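Skulex opens registration for its November home textile exchange in Rendondale

Rendondale, Sun 2 September

Skulex, the housing service for students and young workers in Rendondale, opens today the registration for its home textile exchange. The exchange will take place in November at the Flokham hall and will last 14 days. Residents of all Skulex houses can bring bed covers, blankets, curtains and towels which they do not use anymore, and take home other ones without payment.

The exchange was held for the first time last year, in a smaller form. During that edition 3244 pieces were brought to the hall and 2605 of them found a new home. The remaining pieces were washed again and kept in the Skulex storage, and they will be offered in November together with the new ones.

"Many of our residents arrive with one suitcase," said Tsion Bogale, director of Skulex. "They receive a room with a bed, a desk and a lamp, and in the first cold week they go to buy a blanket. In the same week, another person in the same building is throwing a good one away. We wanted these two persons to meet."

This year the exchange will accept also covers for double beds, which were not accepted before for lack of space. The Flokham hall has now a second room, opened in spring, and it will be used only for large pieces. 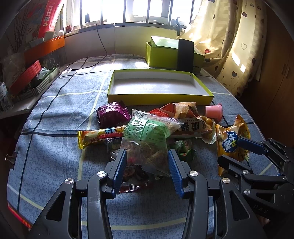 All textiles must be clean and dry when they are delivered. Small repairs are not a problem. A repair table will be open every afternoon, under the guidance of Maribel Tello, who teaches sewing at the evening school of Rendondale. She will show how to close a torn seam, how to change a zipper and how to shorten a curtain. Pillows, mattresses and electric blankets can not be accepted.

The washing of the stored pieces is done by the laundry company Hrytsenko, which supports the exchange for the second time. "Last year we have learned that people fear most the smell of storage," said Tymofii Zinchenko, manager of the company. "So we wash everything shortly before the opening, and we do not use perfume."

Registration is necessary only for those who bring more than eight pieces. All other residents can come directly to the hall during the opening hours, from 2 p.m. to 8 p.m. A person does not need to bring something in order to take something.

Residents who can not carry their textiles may ask for a pickup at the reception of their house.

Contact for the press: Gemma Dal Bello, Skulex communication office, Rendondale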